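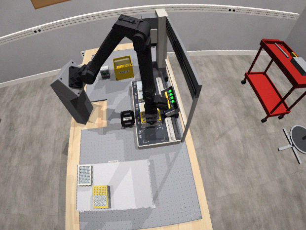
The arm over the yellow-framed rack, simulated view.

Search this blog Search Go

Jan 29, 2018

Moving Tonda projects to a new machine

I replaced my studio computer in September and have only now finished moving everything across. Tonda stores patches as plain text, so the files copy without trouble. The problem is the paths. Any sample or video clip dropped into a patch is saved with its full path, and the new machine has a different drive layout. Of my 200 patches, 53 opened with missing media.

The Relink command in the File menu handles one patch at a time and forgets the search folder when the window closes. I did four that way and stopped.

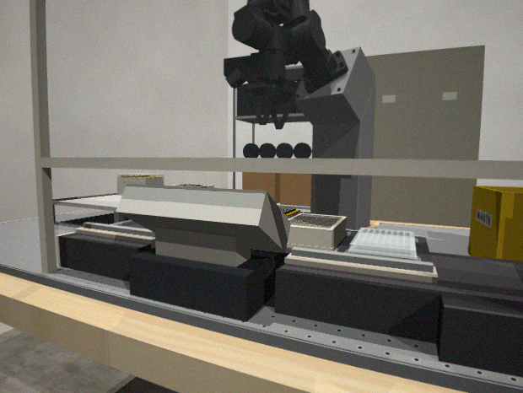 What worked was editing the path line in each file with a short script. Close Tonda first, as it rewrites any open patch on exit. Keep a copy of the originals. Paths with accented characters need care: my Sjöberg reverb impulses sit in a folder with the ö in its name, and the old system stored that letter in a different form from the new one. The two look identical on screen and do not match. I renamed the folder and had no further trouble.

Plug-ins are a separate matter. Plorard's synth is licensed per machine, and the old one must be deactivated before the new one will start. Its presets came over intact. Load time for my largest patch has dropped from 40 seconds to around 12, most of it spent scanning plug-ins.

Still to do: the MIDI maps, which use port numbers and not device names.

Contact | © 2018 Dulelbridge Patch Notes | Back to top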